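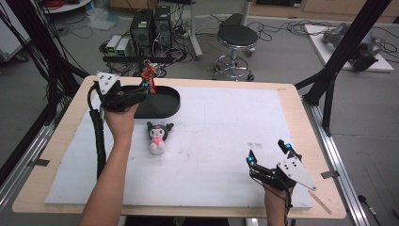

## Part 3: Running the hand-gripper table on open day

I wrote this part after our second open day at the Clurnuvov lab, mostly from notes scribbled on the back of a parking slip. If you've got the Fulludo table for your own visitors' afternoon, start here and leave Part 4 (data upload) for when everyone has gone home.

You'll want two people on your side. One demonstrates and talks, the other watches the recorder and keeps the line moving.

### 3.1 Before the doors open

1. Lay the white board on the table and tape it down at the left and right. Pencil lines and smudges are fine, so don't waste the morning scrubbing.
2. Put the black oval tray toward the far side, long way across. Visitors need to reach it without leaning on the rail.
3. Pick your toys. I like small soft ones, plus a keychain or two for people who want a challenge!
4. Plug in both grippers and run each cable down the outside of the table, left to the left, right to the right.
5. Start Grarkley on the desk computer and open a new session. Ours is called "visitors" and nothing else, which makes it easy to find later.

**Note:** Grarkley takes up to 2 minutes to find both grippers. Let it finish. If you click Connect again it starts over (ask me how many times I did that in November).

### 3.2 Showing the first pick

1. Stand at the near side with one gripper in each hand, palms relaxed.
2. Press Record, then hold still until you hear the beep.
3. Squeeze the trigger slowly, close on the toy, lift and move it over the tray.
4. Let go low. A toy dropped from up high bounces, and then you're chasing it across the floor in front of a crowd.
5. Hand over the grippers one at a time – left first, while you still have the right.

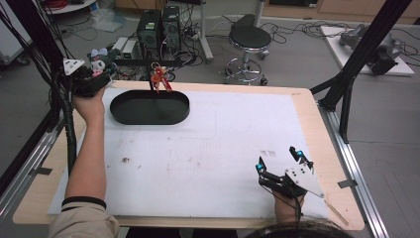

*Fig. 3-2. Left gripper up by the tray, right gripper waiting.*

Most visitors squeeze way too hard on the first go. I tell them to pretend they're holding a potato chip, and that usually does it. Kids get it faster than their parents do.

> **Caution:** Keep the dotted white plates facing out and don't let anyone carry a gripper by its plate. A bent plate means a full recalibration, and your line of visitors won't wait for that.

### 3.3 Letting visitors look through the gripper
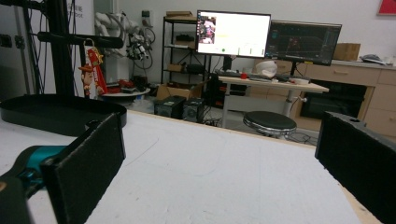 *3 min read*

This is the bit people remember, so save some time for it. The gripper has its own camera, and with Were (the little viewer that comes with Grarkley) you can put that view up on a screen.

1. Open Were and choose Live, then Left or Right.
2. Type 1914 if it asks for a pairing code. That's the factory setting – change it once you're done.
3. Have the visitor open the fingers all the way and point them across the table.
4. Ask them to pick something up while looking only at the screen. Expect laughing.

**Note:** If the picture lags, close the other camera first. Only restart Were if that doesn't help.

We saved 63 recordings in one afternoon this way, and I'd happily have kept going past closing.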